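Demonstration collection (robot learning)

Demonstration collection is the gathering of recorded examples from which a robot's control system is trained. In each example, called a demonstration or an episode, a person guides a robot through a task while its sensors store what it sees and how its joints move. The recordings are then used to train a model that picks a movement to suit what the cameras show. The method is also known as learning from demonstration or imitation learning, although the second term properly covers the training step as well.

Methods

Three ways of guiding the robot are in common use. In teleoperation, the operator works at a distance with a headset, gloves, a hand controller or a smaller copy of the arm. In kinaesthetic teaching, the operator takes hold of the arm and moves it by hand. In the third, the person does the task without a robot, wearing cameras or holding a tool shaped like a gripper, and the movements are later converted to suit the machine. Teleoperation has the advantage that the recorded images show the robot's own hand, as they will when the trained system runs.

Tasks and objects

Table-top work makes up a large share of most collections. Typical tasks are picking up, placing, stacking, sorting, pressing buttons and turning valves. Toy building bricks are widely used. They are cheap, come in clear colours and must be lined up closely before they will join, so that small errors of position show up at once.

The Wekier collection, put together by a group under Maja Bednarek, contains 242 hours of brick handling and switch operation. Its operators rearranged the objects after every 6 episodes. Altico, a later collection led by Adesuwa Uzor and Eliseo Chávez, left this to the operator's judgement, and a review the following February found that many of its starting layouts were nearly the same.

Labelling and checking

Each episode is normally given a short written instruction, such as "put the red brick on the green plate". Episodes may also be divided into stages, for example reach, grasp, lift and release. Practice differs on failed attempts. Some groups delete them, while others keep them under a separate label, as a dropped object followed by a second try can teach a system how to recover. Of the first 200 episodes recorded for Altico, 152 were kept after checking. Most of the rest were rejected for poor timing between the cameras and the joint readings.

Limitations

Collection is slow, and the results carry the habits of the operators. Arnout Segers has argued that a few people working long shifts produce examples that are too much alike. Data recorded on one type of hand may also transfer badly to another with a different number of fingers. Changes in lighting, table height and background can have a similar effect, and for this reason larger projects record at several workstations.

See also: Teleoperation; Imitation learning; Robot hand 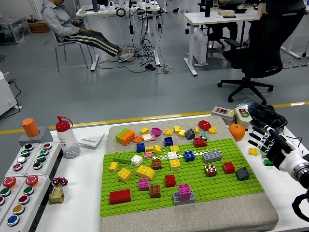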